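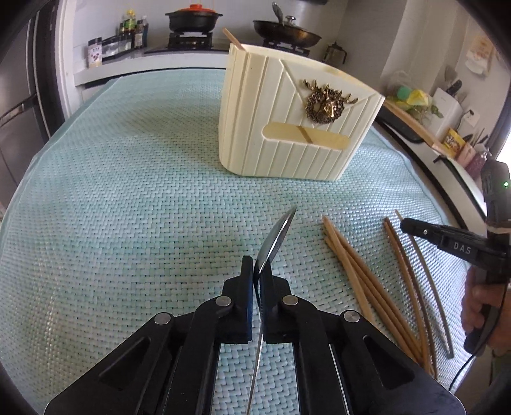 Riaan Botha wrote after the last lecture that he had worked 20 years in kitchens and canteens and had never once been asked what his hands were doing. They asked how many plates, he wrote, and they asked how fast. He wanted to know if this is going to change when the machines learn the small jobs, or if only the questions will be asked to somebody else.

I put his message at the start of this handout, as most of what we discuss this week is already in it.

Lecture 6. Small tasks and the people who do them
Course: Work and Automation, second part
Reading before class: chapter 4 of the reader, and the Laren case (four pages, given out last time)

1. Which tasks we are speaking of

In the first part of the course we looked at large machines: the dishwashing line, the packing line, the automatic oven. These machines took over one whole step of the work, and the building was arranged for them. Today we speak of tasks which have no fixed place. Somebody puts away the thin sticks, picks up a narrow blade, closes a box, moves a pot to the other burner. In a job description they are usually covered by the words "and other duties".

For a long time such tasks were left out of automation because it was too expensive to programme them one by one. Now a person does the task with a hand-held gripper, the movement is recorded, and the robot is trained on many such recordings. So the worker's skill is needed twice: first to do the job, and second to show it.

2. The Laren case

Laren is a catering company with 34 employees in its central kitchen. In July the management signed a contract with Muteo, a supplier of robot arms for food preparation and tidying. Before the arms were installed, the staff were asked to record their own tasks with hand grippers. In the first period they made 732 recordings.

Please note three facts when you read the case:

The recordings were made during normal working hours, but the daily targets of the kitchen were not lowered.

The staff received a short training in holding the gripper. They did not receive information on who may use the recordings later.

The shift leader, Qiuyue Jiang, kept a notebook in which the workers could write remarks. The notebook was not part of the contract, and it is our best source.

3. What the workers wrote

Many remarks are about the tool. With two fingers of a gripper you can't feel if a thin thing is going to turn, so you look at it much more than you would with your bare hand. Several people wrote that they were tired in the eyes before they were tired in the arm. One wrote that she now lays the sticks and the blade apart on the mat, with more space between them, and that she continued to do so at home.

Other remarks are about being watched. A recording which was made to teach a robot can also be used to compare two workers. Laren said it had no such plan. The workers answered that they would like to see this on paper, and after some 145 days they got a one-page agreement.

A third kind of remark I find the most interesting. Colleagues discovered that they do the same task in different ways, and they began to discuss which way is better. Before the project they had never had the time for it.

4. Terms for this week

Task and job. A job is a bundle of tasks. When one task is taken out, the job remains, but it is a different job. Bronon, the second supplier in our reader, speaks in its brochure only of "jobs made easier". Try to find which tasks it means.

Tacit knowledge. What a person can do but can't easily put into words. Recording catches a part of it: the path of the hand, the moment of closing. The reason for waiting a little before closing is often lost.

Demonstration work. The work of showing a task to a machine. Sibiya, in her article in the reader, argues that it should be paid as a separate kind of work, in the same way as the training of apprentices. I agree with her in general, but her calculation on the third page is not clear to me, and we will go through it together.

5. For the seminar

Choose one small task from a workplace you know. Write down its steps so that a stranger could follow them. Then do the task yourself with kitchen tongs in place of your fingers, and write down which steps were missing from your text. One page is enough.

Prepare also a short answer to Riaan. Who should ask the worker what the hands are doing, and what should the worker get for the answer? Please use the Laren agreement and not only your own opinion.

Students who missed the previous lecture can collect the Laren pages from the box beside my office door. Bring the reader to the seminar, also those who have it only in electronic form.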